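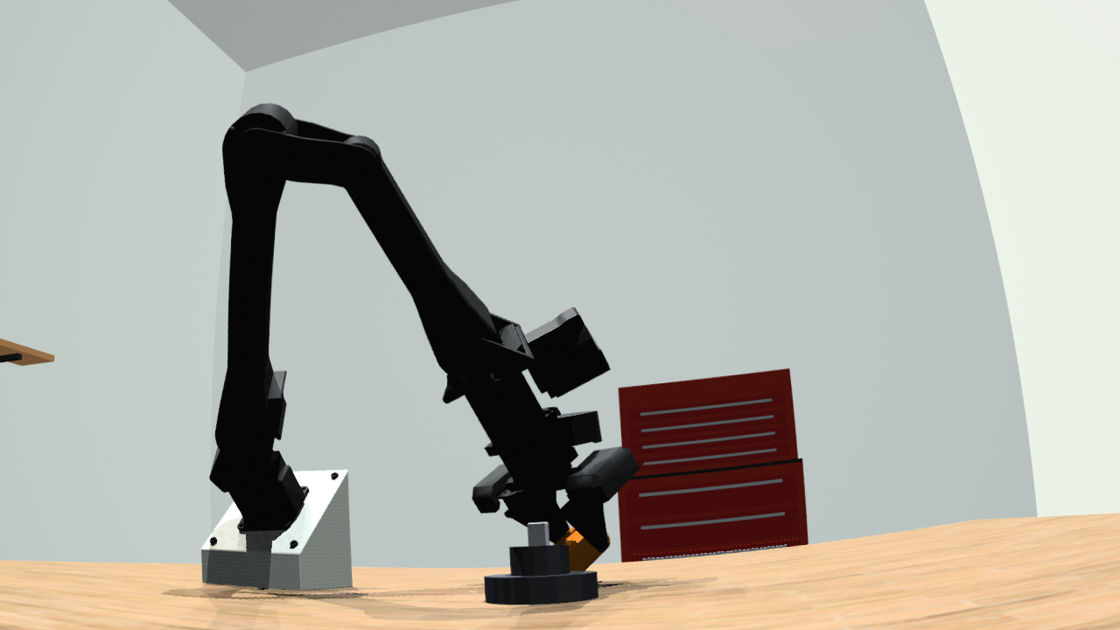

Skirora draw archive - read me first

Hi, and thanks for downloading this. Skirora is my collection of results from the Plevham weekly raffle, typed up from the old result sheets and put into one plain CSV file. It has 2,000 draws in it, and I've been picking away at it since May, mostly in the evenings with the radio on.

What's in the folder

draws.csv is the main file, one row per draw. The columns are draw_id, month, ball_1 to ball_6, bonus, source and checked. The balls are in the order they came out, so please don't assume they're sorted (I did that myself once and spent a whole evening confused!).

sources.txt tells you which result sheet each batch came from.

fixes.txt is the list of typos I've corrected, with the old value and the new one side by side.

The numbers

Every draw has six main balls, numbered 1 to 66, plus one bonus ball from the same drum. No ball can repeat inside a draw. If you find a row where one does, it's a typing mistake and I'd love to hear about it.

Where the results came from

Ghizlane Helmy lent me a big box of printed sheets from the Skonamcombe shop, and that covers the first 800 draws. The rest came from Amr Morsy, who had already typed his into a spreadsheet - a very colorful one, with notes in the margins. I kept his notes if they were about the draw and dropped the ones about his lunch.

The checked column says "yes" if two people read the row against the sheet. Daryna Zhuravel did a huge amount of that, thank you Daryna! A "no" doesn't mean the row is wrong, just that only I have looked at it. In a few places the ink had faded and I couldn't read the bonus ball, so that cell is blank. Please leave it blank and don't fill it with a zero, it messes up the averages.

Can I use it to pick numbers?

You can, but it won't help you. Each draw starts fresh with all the balls back in the drum, and a ball that hasn't come up for months is no more "due" than any other. I get a lot of messages asking for sure numbers and three-ball tips and I don't have any. What the file is good for is learning to count and chart things, or settling an argument about what came out when.

Loading it

Any spreadsheet program will open it. If your program turns draw_id into a date (mine does), set that column to text before you import.

Still to do

Type up the Ait Ali sheets
Second read of the "no" rows
Ask Oratile Mathebula about the missing bonus balls

Sharing

Copy it, change it, pass it on. Just keep this file with it, and please don't sell it as a prediction system. I answer mail on Thursday evenings, so give me a few days.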